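Heltdale グリップパッド(グレー・ストライプ)

壁やボードに取りつけて使う、平たい四角形のパッドです。ホワイトボードのつるりとした面に、ちょっとした「手がかり」になる場所がほしい、というお声を以前からたくさんいただいておりまして、Heltdaleシリーズの仲間としてようやくお届けできることになりました。お待たせしてしまった皆さま、本当にありがとうございます!

色は落ち着いたグレーです。ほんのりとまだらのある地に、細い白のラインを等間隔で通しました。白いボードの上でも場所がすぐわかりますし、ラインの向きが目印になるので、貼る角度を決めるときにも案外役に立ちます(まっすぐに貼っても、ななめに貼っても、お好みでどうぞ)。角はすこしだけ丸くしてあります。

ボードにぴたりと沿わせて、ななめの向きに取りつけた様子です。白い面にグレーの地とストライプがよく映えて、青と黒の節が連なったロボットの先が、ちょうどパッドの上にのっています。 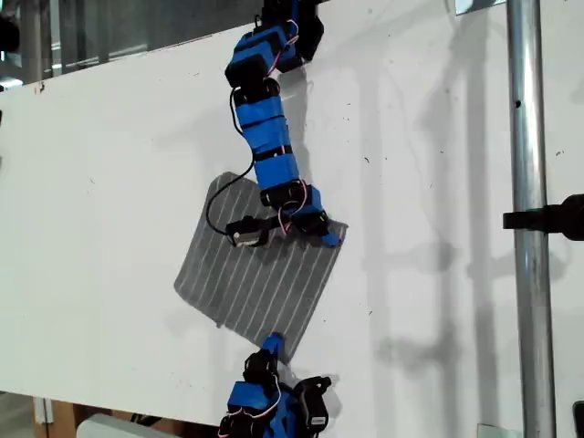 サイズと仕様

大きさ:200 × 200 mm
耐荷重:水平面に置いた状態で最大30 N
色:グレー(白ストライプ入り)
取りつけ:裏面の粘着シート
内容:パッド1枚、位置決め用の型紙1枚

取りつけかた

ボードの表面を乾いた布でよく拭き、型紙で場所を決めてから、裏の紙を端からゆっくりはがしてください。真ん中から外へ向かって、手のひらで空気を押し出すように貼っていくときれいに仕上がります。貼ったあとはひと晩そのままにしておいてくださいね。はがすときは、角のひとつを指で起こして、ボードと平行に近い角度でそろそろと引いてください。

お手入れ

ふだんは、やわらかいブラシで軽くほこりを払っていただくだけで十分です。汚れが気になってきたら、水でしぼった布でラインの向きに沿って拭いてください。溶剤の入ったクリーナーは、白いラインが薄くなることがありますので、どうかお避けください。

いっしょに使えるもの

小さめがよいという方には、100 mm角のSanduパッドもご用意しております。ボード本体をお探しでしたら、Herkonの白い大判ボードもぜひあわせてご覧ください。貼り替え用の粘着シートは、Buderの部品ページからお求めいただけます。

ページ更新日:2024年12月28日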